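Somewhere to Put the Soap: A Report on Two Dishes

Household Objects Unit, final project
Submitted December

1. Why soap dishes

Our unit asked each group to pick one household object that everybody owns and no one has ever thought about. The group beside us took the kettle, which we felt was showing off. We took the soap dish.

The job of a soap dish is to keep a wet bar off the counter and let it dry before the next person wants it. Most of the dishes in our homes fail at this and have been failing for years. My own family's bar has spent so long in a puddle that it's now closer to a sauce. So the question we set ourselves was plain enough: does the shape of the dish matter, or would any shallow thing do?

2. What we compared

We settled on two holders. The first is a clear plastic tray with rounded corners and no inside features at all. It may have started life as a lid. The second is a proper soap dish in yellow and white, with a raised rim and a slatted insert for the bar to sit on. We named the dish Sesura and the tray Bollwood, because "the dish" and "the tray" got muddled in our notes within the hour and the names sounded expensive.
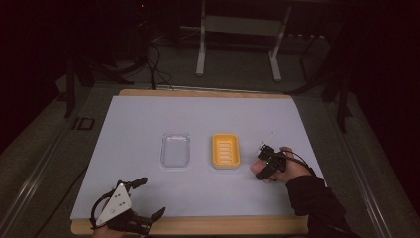

The slats are the whole argument for Sesura. A bar sitting on slats touches the plastic in a few narrow lines, and the water has somewhere to go that isn't back into the soap. Bollwood offers the bar a flat floor and wishes it luck. On the other hand, Bollwood rinses clean in one go, while anything with slats will sooner or later need an old toothbrush and some patience.

3. Handling

Marks for handling came from three questions. Can you pick the holder up by its rim? Does it stay where it's put? Can you get the bar out of it without chasing it? We gave each holder a mark out of four for each question, did this over 17 rounds, and argued in most of them.

Colour turned out to matter more than we'd planned for. A see-through tray on a pale surface is hard to spot, and ours was put down and lost in plain sight more often than I'd like to admit in a graded document. The yellow one was never lost. 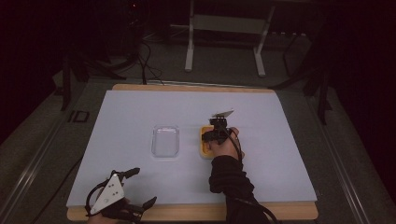
Figure 2. The yellow object in hand, with the clear tray to its left.

Bollwood is the lower-effort object to wash and stack. Sesura is the easier one to grab. If you're the sort of person who moves a soap dish twice a year to wipe under it, neither of these facts will change your life.

4. The bar

Any oval bar would have suited us. We used a pink one, on the grounds that it was the bar we had. Its rounded shape helps in a slatted dish, where the end can ride up a bit over the rim and give you something to take hold of. In a flat tray the same bar lies low, and you end up pushing it into a corner to get a grip. 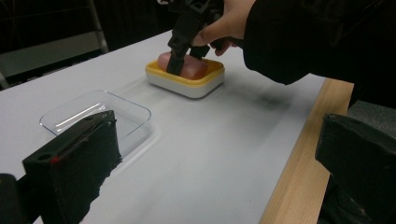
5. Results and complaints

Out of a possible 100 after scaling, Sesura came out ahead of Bollwood on everything except cleaning. The scaling was my idea and I'd do it differently next time, as it makes a small gap look like a landslide.

Our marker will notice that we never measured drying. We meant to, but a bar of soap dries at its own pace and the due date didn't. A fair test would need both holders, two matching bars, a kitchen scale and a bathroom where nobody washes their hands for a day. We had the holders.

I've since bought a slatted dish for home. My brother keeps his razor in it.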